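Desk Notes: Small Things, Dark Tables

Every June the Dilport building newsletter asks me for something on tidiness, and every June I write it at a desk I would not let my mother see. This year the subject is small objects and the surfaces that eat them.

The theory goes like this. A dark tabletop looks serious. It hides coffee rings and forgives pen marks, and it makes a person feel like the sort of professional who owns one good pen. Then you put down a black binder clip and it leaves your life forever. Red things do better. A bit of bright red on a dark top can be found at 7 in the evening with the overheads off, and if there is a cup standing close by, you have everything you need for a system: thing, cup, thing in cup.

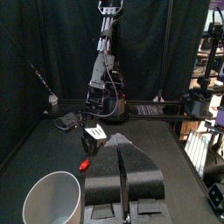 Jamshid Hashemi writes that a cup is no system at all, it is a drawer with the lid off, and that whatever goes into his on Monday morning is under a layer of paper clips by lunch. He would like it noted that he has switched to a shallow tray and has found his spare key twice.

Noted. I tried the tray. A shallow tray is a fine place for a spare key, and also for receipts, a dead battery, half a cough drop and the instructions for the tray. A cup at least fills up and makes you face yourself. Mine came from the Grakance shop downstairs, and the rule is simple: when it's full, it gets tipped out on the table and everything in it has to explain what it's doing there.

Do the tipping on a clear surface. I mean clear as in you moved the mug and the mail, which rules out most of the third floor.

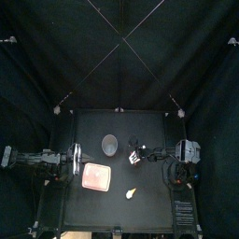
Once it's all out, sort by whether you'd walk back upstairs for it. I would for the key. I would not for the pen cap, although I have owned up to 20 of them at a time and, as far as I can tell, no pens. Leftovers go in the box by the Khosravi room door, where somebody will adopt them or they'll be in next June's column.

Cups can be had at the front desk until Wednesday. Please don't take the one with the stapler in it.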